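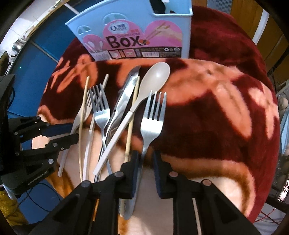
Flatware out on the blanket, with the holder behind it

Do you need any of those flatware tricks?

Every October the same cutlery advice goes around again, and I've now tried most of it in my own kitchen. A few of these are worth your time. Most are a way to use up baking soda.

Foil and baking soda. Works on real silver, in hot water, in a foil-lined pan. On stainless it does nothing I could see. One tip page I read claimed it "restores" stainless in 6 minutes. Restores it to what? Mine came out wet.

Rice water for shine. No. You get cloudy spoons and a sticky sink.

White vinegar for rainbow stains. This one I'll grant. Wipe it on with a rag, rinse, dry right away. Don't leave knives soaking in it overnight, whatever the comments say.

Handles up or handles down in the dishwasher? People fight over this as if it mattered. Sharp knives go point down or, better, get washed by hand. For the rest, mix them up so the spoons don't nest together and stay dirty in the middle.

Special cutlery polish. I bought the Melusis paste, then the Vonda one when the first ran out. Both took off the dull film. So did dish soap and a soft cloth, with more rubbing — I kept the soap.

Countertop holders. Fine, if there are drain holes and you wash the thing. Check the bottom of yours before you read any further. If there's gray slime down there, no polish is going to help you. Hot soapy water and a bottle brush, every Monday or whatever day you'll remember, and let it dry upside down.

Bamboo and wood. Stand them up to dry with air around them. The oiling advice is all right for spoons and spatulas, food-grade mineral oil only. I wouldn't bother with chopsticks. When they go fuzzy or start to split, throw them out.

Drawer trays. The expanding Honkanen tray is a decent tray. It will not "double your drawer," as the box says. Measure the inside of the drawer first, and measure the height too, or the ladle will jam it shut.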